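About Brelo

Brelo is a small school for the kitchen end of the house. We teach people how to wash, store, pack, ship and look after the bowls, plates and cups they eat from every day. That's a narrow subject and we love it! If you have ever opened a moving box and heard that awful little rattle, you already know why somebody might want an afternoon on it.

We have a teaching kitchen, a long packing room, a shelf room that smells of tea for reasons we have never tracked down, and a yard where the deliveries come in. Classes are for anyone. We get people about to move for the first time, grandparents handing on a dinner service, cafe owners, church kitchens, potters who sell online, and quite a few folks who came along with a friend and ended up signing up for the next one.

How we started

Eilidh Matheson had spent years behind the counter of a secondhand tableware shop on Carnegie Street, and the part of the job she liked best was wrapping. Customers would hang around to watch. Some of them asked her to slow down so they could see what she did with the corners of the paper, and after a while she put out chairs in the evening and did it properly, with tea and a stack of chipped saucers for practice. The chairs filled up. When the shop closed she kept the evenings going in a borrowed hall, then in our present building, which used to belong to a bakery and still has the good deep sinks.

Ibsa Tufa joined in the second year. He had run the dish room of a big catering kitchen and he brought a whole other side to the school: how to wash a lot of things quickly without breaking them, how to stack so that the person after you can unstack, what to do with a bowl that has a stain you can't shift. His sink class is still the loudest one we run. People cheer when the rack comes out full.

What we teach

Most people begin with First Box. It lasts 3 hours and starts with an empty carton and a pile of mixed dishes, the way a real move does. You tape the bottom, pad it, decide what goes down first, and by the end you have a packed box that you then get to unpack (half the lesson is in the unpacking). Wear something with sleeves you can push up.

Deep Things is all bowls. Mixing bowls, serving bowls, the giant salad bowl that never fits anywhere. We spend a lot of time on rims, because a rim is where you hold a bowl, where it bumps the shelf above, and where it takes the knock when a box is set down hard. You'll learn to nest with a layer between each one, to fill the hollow of the top bowl, and to turn a wide one on its edge when the box is too narrow to let it lie flat.

Sink and Rack is Ibsa's. Shelf Day is about putting things away so that the everyday stuff is in reach and the holiday platter isn't underneath it. And Shipping for Makers is a two-part course for people who send their own pots through the mail - this one has a waiting list every spring, and if you'd like the May group we'd suggest writing to us early.

We also go out to schools and community kitchens with a shorter version of Sink and Rack. Kids are fantastic at it, by the way. They take the paper very seriously.

The packing room

This is the room everybody asks to see. It runs the full length of the building, with windows down one side and a bench down the other, and we keep cartons in every size we can get hold of. We flatten and reuse them until they give up. Our practice shelves hold 460 pieces at the moment, nearly all of them donated, and there are no precious ones, so please don't worry. Things do get broken. We have a bucket for that, and a neighbor who makes mosaics.
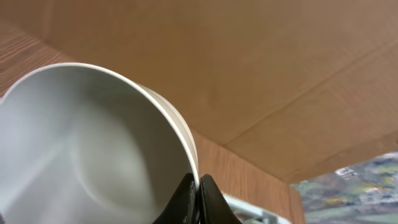 Big pale bowl, brown cardboard. Rim details from the packing room.

The plain, pale bowls are favorites with our beginners. A simple shape lets you concentrate on your hands, and a large one makes you think right away about where the weight sits and how much room you'll need on each side. After that you can move on to the teapots, which are a different kind of evening altogether!

Materials we like

We get asked about this a lot, so a quick word. Plain packing paper does most jobs. We crumple it first and then open it out again, so it has some spring. Nosumetti, the paper mill across the river, lets us have its roll ends, and we go through a tremendous amount of them. For dividers we cut up old cartons. Fludow is our own name for the twist of paper that goes inside a cup before you wrap it, and it has been called that since one of the first classes, when a student sneezed while trying to say something else. It's on our wall now in big letters. You'll pick it up.

Dish towels are fine for a short trip across town. Newspaper is fine too, if you don't mind washing everything at the other end.

The people here

Eilidh teaches First Box and Deep Things and chooses what goes on the practice shelves. She'll talk about foot rings for as long as you let her. Ibsa looks after the kitchen, teaches the sink classes and fixes the dishwasher when it sulks. Around them is a changing crew of assistants, most of them former students, who keep an eye on the benches and make sure nobody is stuck with the tape gun that jams. More than 2000 people have taken a class with us so far, and plenty of them still send us photos of their cupboards. Keep those coming, we put them up in the hallway.

Coming to a class

Class groups are small enough that you always get your own stretch of bench. Paper, tape, cartons and dishes are provided, and you're welcome to bring one awkward piece of your own from home for us to puzzle over together. Please bring it wrapped however you would normally wrap it - we like to see!

The building has level access from the yard, and there are stools at every bench for anyone who would like to sit. Evening classes start at 6:30 p.m. and the kettle goes on at 6. A place on First Box is 70 dollars, tea included, and we hold a few free places in every group. Just ask when you write, there's no form.

Giving us dishes

We're always glad of bowls, plates and mugs, matching or not, as long as they're whole. Serving bowls most of all. Leave them with whoever is in the packing room, or ring the bell in the yard and we'll come out and carry them in for you.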